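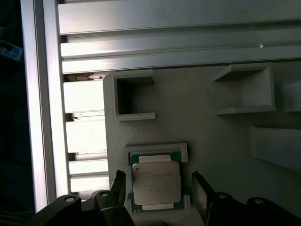 Vela Component Handling Kit: Gallery

Published 5/20/19

The Vela kit is offered by Nomberg to repair centers, recyclers and technical colleges that handle desktop computers in volume. It is supplied as a set of gripper fingers, part trays and task software for use with a customer's existing robotic arm. This page presents the kit at work on processors and open computer cases. Full terms of supply are given in the Vela product sheet, reference 3401.

Part trays

Trays are made to order from drawings approved by the customer. Each processor has its own fitted pocket, and other shapes of pocket may be combined on the same tray. Replacement trays are ordered under part number 1004 and normally leave the Monti workshop within 60 days.

Gripper fingers

The standard two-finger set is intended for small, flat components. The opening distance and closing force are set in the task software and should be checked whenever a new type of processor is introduced. Customers are asked not to file or coat the finger tips, as this voids the warranty.

Work inside the case

Desktop cases are worked on lying flat with the side cover removed. The arm approaches the motherboard from above, and the path must be planned to clear drive cages, expansion cards and power supply wiring.
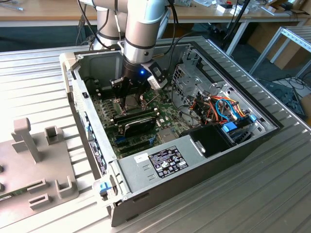 Loose cables should be tied back before a cycle is started. Where a case design leaves little room above the processor, Nomberg will review photographs and measurements and advise whether the standard fingers are suitable. A longer set is available on request.

Trial and training

The kit was evaluated at the Plonthorpe site beginning in January, over around 3000 handling cycles. A summary of the results is available to prospective customers in writing. Two days of operator training are included with each first order. Installation of the arm, guarding and electrical supply remain the responsibility of the customer.

Requests for a quotation should state the arm model, the processor types to be handled and the number of trays required.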